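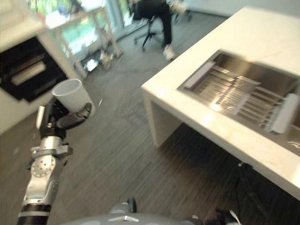
Klinhom 遠隔操作デモンストレーション集 README

これは何か

Klinhom は、人間がロボットを遠隔操作してキッチン作業を手本として見せた記録をまとめたデータセットです。収録はすべて Embridge の模擬キッチンで行いました。模擬といっても流しは本物のステンレスで、腕をぶつければ本物の音がします。

主な対象はコップの扱いです。つかむ、持ち上げる、運ぶ、傾ける、流しのラックに置く。人間なら考えもしない五つの動作に、われわれはひと冬を費やしました。

作業を選んだのは Gaurav Kaushik、収録ソフトウェアと後処理は Pejman Mousavi の担当です。ハードウェアの不具合については両名とも自分の担当ではないと主張しています。連絡は二人の両方に送ってください。

収録内容

エピソード数は 2,000 です。一つのエピソードは、操作者が開始ペダルを踏んでから終了ペダルを踏むまでの区間にあたります。踏み忘れによって生じた、誰も何もしていない長い区間は取り除きました。残っているものがあれば、それは操作者が本当に考え込んでいた時間です。

操作者は17名。経験は初日の人から、自宅でもペダルを踏みそうになる人までさまざまです。操作者番号はメタデータに入っていますが、氏名との対応表は公開していません。上手下手が見ればわかってしまうためです。

作業は4種類に分かれます。

pick_cup：天板の上のコップをつかみ、持ち上げる。
carry_cup：コップを持ったまま台車ごと移動する。
place_rack：流しの中の金属ラックにコップを置く。
tilt_cup：コップを傾け、元に戻す。中身は入っていません。一度だけ入れて試し、二度とやらないことにしました。

各エピソードには、頭部カメラの映像、関節角度、グリッパーの開閉指令と実測値、台車の速度指令、短い日本語の作業指示文が含まれます。指示文は操作者ではなく収録係が書いたので、「コップを取って」と「カップを取って」が混在しています。統一しようとした時期もありましたが、実際に頼む人間も統一しないだろうという結論で終わりました。

収録方法

操作は二通りです。

一つ目は遠隔操作。操作者は両手でリーダーアームを持ち、頭部カメラの映像だけを見て動かします。じかにロボットを見ることは禁止です。ロボットから見えないものを操作者が見てしまうと、学習側には説明のつかない名人芸が残るからです。とはいえ禁止は禁止であって不可能ではなく、操作者番号 09 の初期エピソードでは、どう考えても見えていないはずの縁を迷わずつかんでいます。該当分には peek_suspected という旗を立てました。本人は否定しています。

二つ目は直接教示。重力補償をかけた腕を人間が手で持って動かし、その軌道を記録します。こちらは映像に人間の手が大きく映り込むため、軌道だけを先に録り、人が離れてから再生して映像を録り直しました。再生で失敗したものは捨てずに replay_failed に分けてあります。思ったより大きなフォルダになりました。

直接教示のエピソードは 300 件で、残りはすべて遠隔操作です。混ぜて学習する場合は、速度分布の違いに注意してください。手で引っぱる人間は気前よく速く、リーダーアームを持った人間は急に慎重になります。

収録時間帯は午前から夕方までで、照明は窓からの光に任せています。固定照明を勧める意見は内部にもありましたが、台所に日が差さないと仮定する理由が見つかりませんでした。結果として、ラックの金属の反射は時刻によってまるで違います。2月の午後3時ごろのものが特に手ごわく、深度推定を使う方はまずそのあたりで試すと早めに落ち込めます。

成功と失敗の扱い

success の値は三段階です。

2：指示どおりに終わった。
1：終わったが、人には見せたくない。
0：終わらなかった。

1 の判定は収録係の主観によります。コップがラックの上で横倒しになって止まった場合、つかみ直しを繰り返した場合、流しの縁にこすりながら置いた場合などが該当します。判定の一致率を測る試みは、Gaurav と Pejman が最初の数件で口論になり中断しました。以後は Gaurav の判定を採用し、Pejman の異議は notes 欄に残しています。読み物としては notes 欄がいちばん面白いという感想を複数もらいました。

模倣学習で 2 だけを使うか 1 も含めるかは、利用者の判断に任せます。手元の実験では、1 を含めたほうが失敗からの立て直しがましになり、そのかわり動作全体にためらいが出ました。人間のためらいは驚くほど忠実に移ります。つかむ直前で一拍置く癖は操作者番号 04 のもので、現在は学習済みモデルのほうが本人より長く止まります。

既知の問題

・台車の移動中は映像がぶれます。carry_cup ではとくに顕著です。ぶれた区間を落とす処理は用意していません。移動するロボットの見る世界はぶれています。

・背景に人が映っていることがあります。収録中に部屋を空にする運用は続きませんでした。顔が映った区間はぼかし処理をしていますが、脚や靴はそのままです。背景の人物を作業と関係のある手がかりとして学習したモデルが一つあり、誰も座っていないと動きが鈍りました。背景の拡張を勧めます。

・グリッパーの実測値には、指令から遅れて追従する区間があります。とくに薄い縁をつかむときは、閉じきる前に腕が上がり始めています。これは操作者のせいでもソフトウェアのせいでもない、というのがソフトウェア担当の見解です。

・コップの置き場所は毎回変えたつもりでしたが、集計したところ右利きの収録係が置きやすい一帯に偏っていました。Rustholm 版の追加収録で左側を増やす予定です。それまでは、左に置くと困った顔をするモデルになるかもしれません。顔はありませんが。

・指示文の誤字は直していません。「ラックに億」は「ラックに置く」です。

ファイル構成

episodes の下に作業名のフォルダがあり、その中に番号順でエピソードが並びます。番号の抜けは削除分です。番号を詰める案もありましたが、すでに notes 欄が番号で互いを罵っているので見送りました。

meta には操作者番号、収録月、時間帯、成功値、旗の一覧があります。
calib にはカメラと腕の較正値があります。収録の途中でカメラの取り付けが一度緩んだため、較正値は前半用と後半用の二組です。切り替わりの番号は calib の中の README に書いてあります。読まずに前半用だけを使うと、腕がコップのわずかに隣を自信たっぷりにつかみます。

読み込み用のスクリプトは tools にあります。社内の Viresgate 形式に変換するものも同梱しましたが、使う人がいなければ次の版で消します。使っている人は黙っていないで知らせてください。

利用にあたって

研究目的の利用を想定しています。評価用の分割は splits に用意しました。操作者で分けたものと、時間帯で分けたものがあります。無作為分割は入れていません。同じ操作者の似たような動きが両側に入り、数字だけ立派になるためです。自分で作るのは止めませんが、論文には分割方法を書いてください。

実機で再生する場合は、速度を半分以下にして、非常停止に手をかけた状態で始めてください。軌道はわれわれの流しとわれわれの天板の高さに合わせたものです。お宅の天板がそれより高い場合、place_rack の軌道は天板に置くのではなく、天板を押します。

変更履歴

初版：pick_cup と place_rack を公開。
第二版：carry_cup と tilt_cup を追加。較正値を二組に分割。
第三版：peek_suspected の旗を追加。操作者番号 09 より抗議あり。旗は維持。

誤りの報告は、エピソード番号と見つけた箇所のおおよその時刻を添えて送ってください。「なんか変」だけでも受け付けますが、返事は「どれが」になります。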